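## The Great Chopstick Sort

Hello from the kitchen, where June has arrived and I have finally dealt with the chopsticks. If you've been reading this newsletter for a while, you know I have a takeout habit, and every takeout bag comes with more chopsticks than I could ever use. I never say no to them. They go in the drawer, and then they go in the other drawer, and then one morning the first drawer won't open because a packet has wedged itself sideways against the top. That was the morning I gave up on my coffee and pulled everything out.

I put them all on the round table, which is the only surface in this kitchen that doesn't already have something living on it. 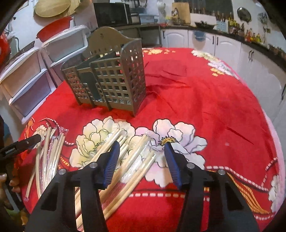

My rule for clearing a drawer is that everything comes out before anything goes back. I've tried the other way, where you just poke around and take out the worst of it, and I always end up with the same drawer, slightly fluffed. So out they came, lots of them still sealed in their clear wrappers, and I set the gray cutlery caddy on the cloth right behind the pile so I'd have to look at it and feel guilty. The caddy is from Kusuma, the housewares place on the Erkham road, and I bought it for forks. It never held a single fork! The openings in the grid are a bit small for the handles on mine, but a pair of chopsticks drops in as if it was made for them.

Now, what to do with them all. I sorted by wrapper first, because the sealed ones are perfectly good to give away and the loose ones aren't. My neighbors run the potluck table at the Wandinby street fair, and they're always short on things to eat with (last summer people were sharing serving spoons, which I did not love). They told me they had 60 plates and would take as many sealed packs as I could carry. Done! A whole shopping bag is now sitting by my front door, and I've only tripped over it once.
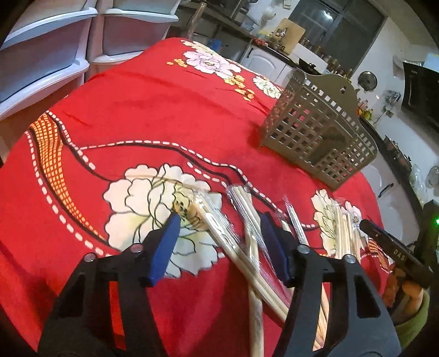

The loose ones took longer. I went through them a pair at a time, running a thumb down each one for splinters. Anything rough went into the garden bucket, where the thin ones make very decent seedling markers if you write on them in pencil. Ink runs, pencil doesn't. I also keep a couple back for stirring paint, and one long one for getting the last of the jam out of a tall jar, and I will hear no arguments about that one.

If yours have been in a drawer for years, give them a sniff. Some of mine smelled like the inside of an old cupboard, and those went to the garden too. The rest I washed quickly in warm soapy water, rinsed, and left on a dish towel overnight. Please don't soak them. I did that once and they came out fuzzy, and a fuzzy chopstick is a terrible thing to put in your mouth.

The good pairs get to live in the caddy, points down, with the tops sticking up where I can grab them while the noodles are boiling.

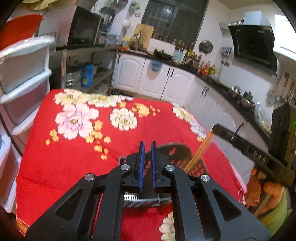 I've also made myself a promise about the takeout place: from now on I tick the little "no utensils" box when I order. I've managed it 2 times so far and forgotten once, so we'll see how that goes.

A few of you wrote in after the last issue to ask about the red tablecloth with the big flowers. It came from the closing-down sale at Clerard, so I'm afraid I can't send you anywhere to get the same one, but I'd say go bold if you're looking. Soy sauce hardly shows on it, and it cheers me up at breakfast.

Next month I'm doing the spice jars. I already know there are doubles, and I have a bad feeling about the paprika. If you have a good way of labeling lids, write back and tell me, because mine peel off the second they meet steam.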